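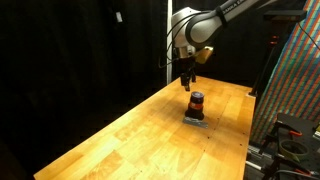 Figure 1. Small container with a dark blue lid and an orange-red band, on a long wooden table.

Research papers > Timber and furniture
Print this page | E-mail this page
9 March 2022, by Riaan Tshabalala and Colin Mapplebeck

3. Wear on wooden work surfaces

Small containers stay in one place for long periods on a shared table, and the ring left by a base is the mark users complain of most. We asked the workshops at Tredow and Ghumman to keep a log of new marks for 28 days. Each had 12 tables, half oiled and half varnished. Oiled tops were wiped with a damp cloth at the end of each day and given a fresh coat in January, before the log began.

Rings on the oiled tops were pale and could be sanded out by hand. On the varnished tops they were fewer, but 2 went through to the wood and the whole board had to be stripped. Glare was a separate complaint. Where strong light falls on a top made of joined strips, the sheen can make shallow scratches hard to find, and staff at Tredow checked theirs with a hand lamp held low.

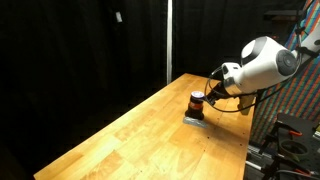 3.1 Cleaning between coats

Dennis Nuttall repeated the wipe test with plain water and with soap. Soap dulled the oil finish sooner.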